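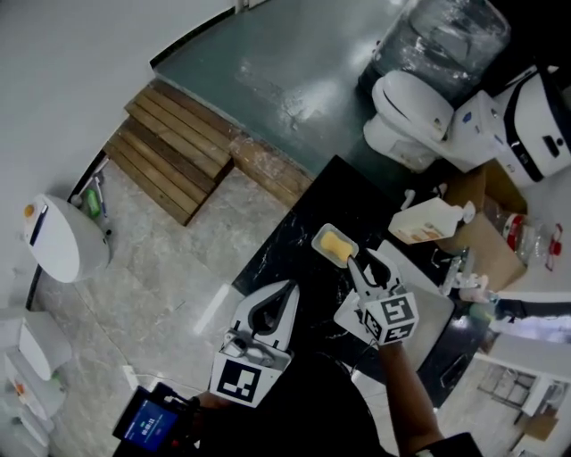
Chapter 5
Countertops, Basins and Small Items in the Washroom

5.1 Scope of the chapter

The washroom is usually the smallest room a cleaning worker is assigned and the one with the greatest mix of surfaces. Stone, glazed ceramic, painted wall, plastic and wood may all be found within reach of one standing position. Each takes a different treatment, and a product suited to one can mark another permanently. Chapter 4 dealt with floors. The present chapter covers the countertop, the basin set into it, and the small items kept on and near both. Toilets are treated in Chapter 6.

The chapter assumes that the reader can already dilute a concentrate from its label and knows the color code for cloths given in Section 2.3.

5.2 Terms used

Countertop: the horizontal surface surrounding or adjoining a basin, including its front edge and any upstand at the wall.

Resident item: an item that belongs on the countertop in normal use, such as a soap dish, a pump bottle or a drinking glass.

Transient item: an item set down on the countertop and left there. Packaging, drink bottles and delivery boxes are the most common.

Clear zone: the part of the countertop kept free of all items during normal use. In this book the clear zone is the strip along the front edge and the area directly on either side of the basin.

5.3 Why items are handled first

A countertop can't be cleaned around its contents. Residue collects where an item meets the surface, and wiping up to the item pushes the residue against its base. On dark polished surfaces, including black marble and black marble-patterned laminates, the resulting ring is visible from the doorway. On pale surfaces it may go unnoticed for weeks and will then need a longer contact time to remove.

Items are therefore lifted, sorted and set aside before any liquid is applied. They are lifted and not slid. Grit under a soap dish will scratch a polished finish if the dish is dragged across it.

5.4 Sponges and soap dishes

A sponge left in a closed-bottom dish stays wet on its underside. The dish should have slots or ridges, and the sponge should be wrung out and stood on its long edge. Translucent plastic dishes have one practical advantage over opaque ones: film on the inner surface shows through the wall, and the dish can be checked without emptying it.

The washroom sponge is never used on the toilet or the floor. Where the toilet stands close to the basin, as in many small apartments, a separate color is required for each.

5.5 Pump bottles

A pump bottle leaks mainly at the collar. The collar is wiped at every visit and the base is dried before the bottle is returned. Bottles are placed toward the back of the countertop with the label facing out. A bottle which has been refilled with a different product must be relabeled at once.

5.6 Case for study: the Bouazza building

The exercises at the end of this chapter refer to the Bouazza building, a residential block cleaned under contract by Zistora. Each washroom countertop there is 540 mm deep and is fitted with a single basin. The work sheet allows 5 minutes for the countertop and basin together, of which nearly 2 are spent on lifting and sorting items. Readers should keep the work sheet in Appendix B open while working through Sections 5.7 to 5.9.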